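Open day at the Flodport box works

I'd been meaning to go to the Flodport open day for years and every year I managed to have something else on. This year I put it in the calendar in big letters, told everyone I was busy, and drove out there with a thermos and a bag of pretzels. It's a longer trip than the map makes it look. After the Trornuseck turnoff the road gets narrow and you end up behind farm traffic, so if you're going next time, leave early!

Parking was in the field behind the loading docks. You walk in past the bales of scrap (huge things, taller than me, all squashed flat and strapped) and somebody at a folding table gives you earplugs and a paper wristband. Mine said 886, and I first took that for the visitor count, but the woman at the table told me they start the roll wherever the last event left off. So I have no idea how many of us there were. Plenty, anyway. My tour group was big enough that the people at the back kept missing the talk.

The tour starts at the corrugator, and wow, that machine is long. The guide said 80 yards and I believe it. Paper goes in at one end off rolls the size of a small car, gets steamed and crimped and glued, and comes out at the other end as board, still warm. They let us touch a sheet and everybody did the same thing, which was to put a whole hand flat on it and smile. The smell is somewhere between a wet paper bag and a bakery. I liked it. The man beside me really did not.

After that you go through to the cutting side, where the flat sheets get their creases and slots. I hadn't thought much about creases before. The guide folded one up in front of us that had been creased a hair too deep and the outer paper split right along the fold, and then one that was too shallow, and the panel bowed out like a pillow. A good one just drops over with hardly any push. She passed all three around and I'm sorry to say I couldn't tell them apart until I tried folding them myself.

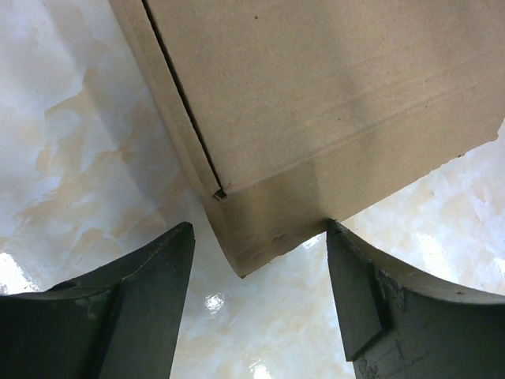

Corners are where a box gives up first, she told us. The flat panels can take all sorts of scuffing and they'll still do their job, but once a bottom corner goes soft the stacking strength drops off fast. There was a whole shelf of returns in the testing room and most of them were like that, perfectly decent boxes with mushy corners. I have about a dozen at home in the same state and I've been trusting them with my good dishes – not anymore.

The other thing she was fussy about was the gap between the top flaps. On a plain box the two outer flaps are supposed to meet in the middle. A thin line is fine, and a bit of tape covers it. When it's wide enough to get a finger in, dust gets in too, and the tape ends up carrying more than it should. They have a little metal gauge for checking it, and I would have bought one if they'd had them in the shop.

The crush test was the big draw, naturally. A press comes down slowly on an empty box and a needle climbs, and then there's a sort of groan and the whole thing folds in at the waist. Kids were screaming for more. They did 3 while we were there, all different weights of board, and the last one held on so long that people started clapping for it. The plant runs some 3000 of that size in a shift, according to the sign on the wall, so I guess they can spare a few.

Lunch was hot dogs in the yard, nothing special, though the lemonade was good. There was a stall from Skikier with packing tape and those paper padding sheets, and one from Fujimoto showing a tape dispenser that I played with for far too long. I came home with a roll of the paper tape you have to wet first. It sticks like crazy and you only get one chance to line it up, so practice on something you don't care about.

The shop at the end sells seconds by the bundle, tied with string, very cheap. I bought medium ones, then had to put the back seat down to get them in. Cash only, by the way, and the nearest machine is back in town.

They're doing a smaller one in September, with just the cutting side and the testing room. I've already written it down.

Posted 07/12/2024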